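Radio Nirilden's listener vote is back
4/21/21

Our favourite songs of the year so far, picked by you!
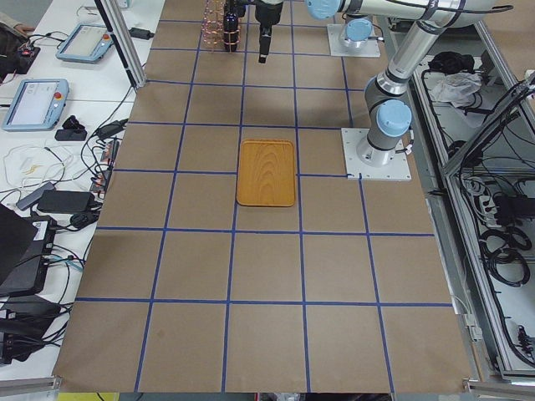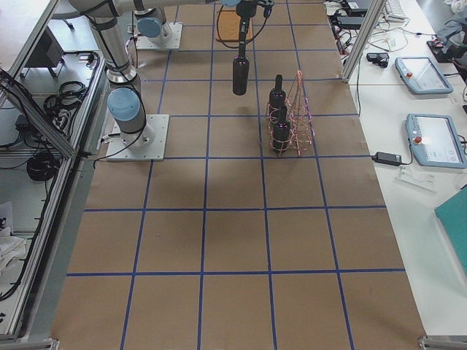 Villaseñor have topped our spring chart with 257 votes, and what a record it is. Jekov came second, just 11 behind. Brown paper ruled into squares with dark blue tape is all you need to draw up a chart wall at home, so get sticking! We play the full countdown live from Vernano in May, and we can't wait.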